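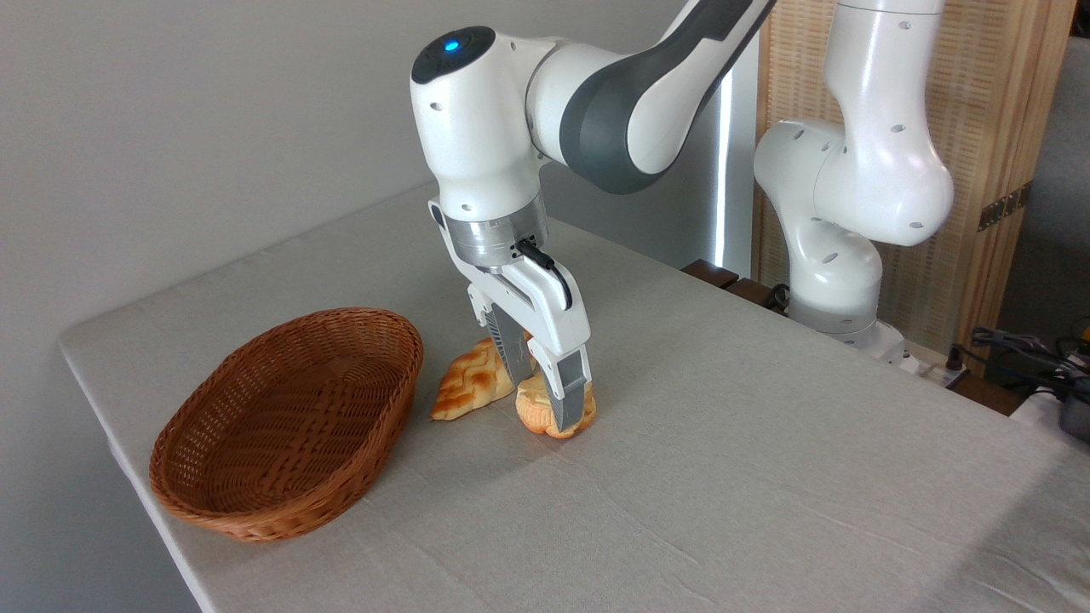

Can a council make it an offence to hand out leaflets in a town square?
Under a public spaces protection order it can, within limits, and Derthorpe's order is a fair test of where those limits are.

Posted 2019-12-04

I have now read the Derthorpe order in full, along with the report that went to cabinet and the consultation summary attached to it. The local coverage has mostly treated it as a dog order with a few extras. The dog provisions are dull and I will skip them. Article 7 is the part that interests me. It covers Brøndum Square and the pedestrian part of Mill Street, and it prohibits "the distribution of printed matter, or the solicitation of signatures, in a manner likely to cause annoyance or obstruction, without the prior written consent of the Council".

I am not a lawyer. I spent a long time in a job that required me to read byelaws, and I have kept the habit.

The power

Public spaces protection orders come from the Anti-social Behaviour, Crime and Policing Act 2014. Section 59 sets two conditions. The first is that activities carried on in a public place have had a detrimental effect on the quality of life of those in the locality, or are likely to. The second is that the effect is, or is likely to be, persistent or continuing, is such as to make the activities unreasonable, and justifies the restrictions imposed. All of that second condition has to be met. It is common to see a council report deal carefully with the first condition and then give the second a single sentence, and the Derthorpe report does this at paragraph 18.

There is a further limit in the same section. A prohibition must be one that it is reasonable to impose in order to prevent the detrimental effect, or to reduce it or the risk of it continuing. A prohibition that catches a good deal of harmless conduct along with the harmful kind is open to question on that ground alone.

Section 72 then says that the council must have particular regard to the rights of freedom of expression and freedom of assembly in Articles 10 and 11 of the European Convention. "Particular regard" is not a veto. Both rights are qualified and can be restricted where the restriction is lawful, pursues one of the listed aims and is proportionate. But the duty does mean that someone should have thought about the question, and that there should be a record of the thinking.

The record

The Derthorpe report has a heading called "Human rights implications". Under it is the statement that officers consider the order to be compatible with the Convention. It does not mention leaflets, petitions or any other form of expression. I read it twice in case the analysis was in an appendix. The appendices are a map, a draft of the signs and the consultation summary.

The consultation summary is more useful. There were 111 responses. Of these, 79 supported the order "in general", which is the figure that has been quoted since. The form had one box for the order as a whole. A person who wanted dogs on leads and had no view on petitions ticked the same box as a person who wanted both. The free-text comments are grouped by subject, and the only entry under Article 7 reads "Charity collectors — persistent, esp. near bank". That is a complaint about being pestered for a direct debit. It may well be a fair one. I can't see how it supports a restriction on someone giving out a notice for a public meeting.

The drafting

There are three difficulties with the wording.

"Annoyance" is doing too much work. It has a long history in byelaws and I don't say it can never be used, but it is a low threshold, and when the thing being restricted is speech, a low threshold matters. Many leaflets annoy somebody. The order does not say whether the annoyance has to come from the manner of handing over the leaflet or whether it can come from what the leaflet says. The phrase "in a manner likely to" points to the former. A person with a notice book at the corner of Mill Street may not parse it so closely.

The consent mechanism has no criteria. The order does not say who decides, how long they may take, or on what grounds consent can be refused. I asked the council by email whether there was an application form and was told one was "in preparation". The order has been in force since April. For those months there has been a prohibition with an exception that, so far as I can tell, has no procedure attached.

Finally, there is no carve-out. Schedule 4 to the Environmental Protection Act 1990, headed "Free distribution of printed matter on designated land" if I remember the title correctly, inserted under section 94B, is really Schedule 3A, and I mention the slip as I made it in my own notes and had to correct them. That schedule lets a council designate land where leafleting needs consent, for the purpose of dealing with litter. It also exempts material distributed by or on behalf of a charity for its purposes, and distribution for political purposes or for the purposes of a religion or belief. Parliament considered leafleting specifically and left those groups out of the control. Article 7 uses a more general power to reach the same activity and leaves nobody out. That isn't automatically unlawful, as the two powers have different purposes, but I would expect the report to address it. It doesn't.

Pledine

The neighbouring district went through the same exercise and came out with something narrower. The Pledine order deals with anyone who, in the course of asking for money or for a commitment to pay money, continues to approach or follow a person who has declined. Nothing in it depends on paper changing hands. It describes the conduct that people complained about, and an officer can see whether it is happening.

I don't hold Pledine up as a model generally — its rules on cycling are a mess — but on this point a comparison is easy to make and Derthorpe could adopt the wording with very little effort.

Enforcement

Breach of a prohibition in an order, without reasonable excuse, is an offence under section 67. In practice most cases are dealt with by fixed penalty. The Act caps the penalty at £100. Derthorpe charges the full amount, reduced to £50 for early payment.

Patrols are contracted to Mendeck. I have asked for the contract under the Freedom of Information Act, in particular the payment terms. If the contractor keeps a share of each penalty, that is a relevant fact when the offence turns on a judgement about what is likely to annoy. If it is paid a flat fee, the point falls away, and I will say so here.

Anyone given a notice should know that it is an offer. Paying discharges liability. Not paying means the council may prosecute, and the matter goes before the magistrates, where the council has to prove it. Under section 67 a person does not commit an offence by failing to comply with a prohibition that the council did not have power to include in the order. That defence is available to an individual in an ordinary summary case. It also carries the ordinary risk of losing, with a fine of up to level 3 and costs, so take advice before relying on a blog.

The more direct route was section 66, which allows an interested person to question the validity of an order in the High Court. The application must be made within six weeks of the order being made or varied. That period ran out in the spring. It would open again for a variation, but only as to the variation.

What is left

An order can last for up to three years before it has to be extended, and it can be varied or discharged at any time. I have written to the council suggesting that Article 7 be varied to follow the Pledine text, and that until then the enforcement guidance should state that leaflets and petitions are not to be treated as a breach unless there is actual obstruction. The second step needs no consultation and no vote.

The reply so far is an acknowledgement with a reference number. I will post the contract terms when they arrive, or the refusal notice if that is what I get. Comments are open, and if you have been given a notice under Article 7 I would like to see the wording used on it, with your details removed.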